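Parallel jaw pads for glass: stock rubber vs. silicone vs. the Tufa fin fingers

Bench Talk > Grippers and End Effectors

ribbed_n_ready
Posts: 80

Okay, I've been putting this off since January but I need opinions before I order more fingers. We have a two-arm tabletop setup and we're trying to get it to handle pressed glass without me standing there with my hand over the stop button. I've now tried three kinds of fingertip on it: the stock rubber pads, silicone pads I cast myself, and a set of the Tufa fin fingers (the bendy ones that curl around whatever they touch).

Short version of where I'm at. Stock rubber is grippy but hard, and on anything with ribs it only touches the high spots. My silicone pads are lovely for about a week and then they pick up dust and turn into slip-n-slides. The Tufas are the gentlest by a mile but they let the part swing, and swing is murder when you're trying to set something down next to something else.
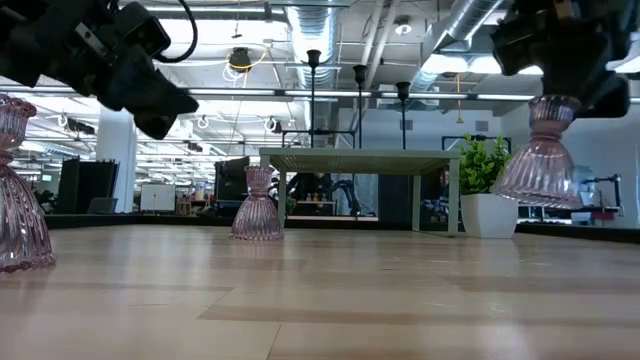 Grip force is the part I keep going back and forth on. The controller lets me set it as a percentage, and at 60 I get a hold that survives a slow move across the table. Drop it much lower and the glass rotates in the fingers. The candle holders make this worse than a plain tumbler would, with the ribs and that skinny waist, so I've been grabbing them up at the top with the base hanging free, which is how the right arm has the pink one there. It means all the weight is under the fingers and it wants to be a pendulum. I could go for the waist, but then I'm coming in from the side and the plant and the little green table are in the way.

So: stick with top grabs and better pads, or rethink the approach angle? And has anybody run the Clillo wrist camera on clear or tinted glass? My depth readings are garbage.

marmot_dad
Posts: 2000

Pads. Don't touch the approach angle until you've fixed the pads, you'll be changing two things at once and you won't know which one helped.

Wash the silicone with dish soap. I'm serious, mine go in the sink every night and they've lasted since last summer. If you cast them with a shallow crosshatch they hold up better too.

Kidus Gidey
Posts: 60

I'm going to disagree with marmot_dad a little. Good pads on a bad grasp is still a bad grasp. If the heavy end is hanging down there you've got a long lever below the fingers, and every time the arm stops the base keeps going. I ran into the same thing at my old job in Samesville with stemware. We ended up cutting the acceleration way down on the last bit of the move and that did more than any finger we bought.

On the Clillo: we had one and sent it back. Fine on cardboard. On glass it saw whatever was behind the glass.

marmot_dad

Sure, slow the arm down, I'd do that too. But he says it rotates in the fingers, and that's friction. Slowing down won't fix a pad that only touches the tops of the ribs.

Kidus Gidey

It rotates at low force. He's fine at 60. I read that as the force being fine and the motion being the problem. We can both be right I guess, but I'd try the free thing first!

tapedeck_lou
Posts: 2

New here, hope it's ok to jump in. Why not just crank the force all the way up? Glass is pretty strong when you squeeze it.

ribbed_n_ready

@tapedeck_lou welcome! Thick glass, maybe. With hard pads on ribs, though, you're loading a couple of tiny lines and I've already chipped a rim doing exactly that (at 80, with the stock rubber, on a jar I liked). I might go higher once I have something softer up front.

@Kidus what did you cut the acceleration to? Mine's in whatever units the Vunport controller uses and the manual is no help at all. I've been typing in numbers and watching what wiggles.

Kidus Gidey

Different controller, so my number would be useless to you. Halve it, watch the base, halve it again. Stop when you get bored waiting for it.

solder_and_oats
Posts: 2000

Vunport owner checking in. The acceleration field on the older firmware applies to the whole move and you can't ramp just the end. What I do is split the move in half with a waypoint right above the set-down spot and give the second part its own profile. Clunky, but it works and you don't have to update anything.

For depth, I gave up on seeing the glass. I teach the pick spots and use the camera only to check whether something is in the fingers. If you need real poses, a bit of matte tape on the base gets you a return. Looks ugly, peels off fine.

And put me down for the Tufas. Swing and all. I've broken a lot less with them.

marmot_dad

Tufas on ribs, no thank you. They follow the shape great and then they let it lean. Try setting one down straight.

solder_and_oats

I do, all day. Go slower, lol.

ribbed_n_ready

Waypoint trick is going in tonight, thank you. Plan is to leave the fingers alone, split the move, and see how much of the swing goes away. Then I'll wash the silicone pads and run the same thing on those. If the base still swings after that I'll clear some room and try the waist from the side. Matte tape is in the drawer already. Will post whatever settings I land on.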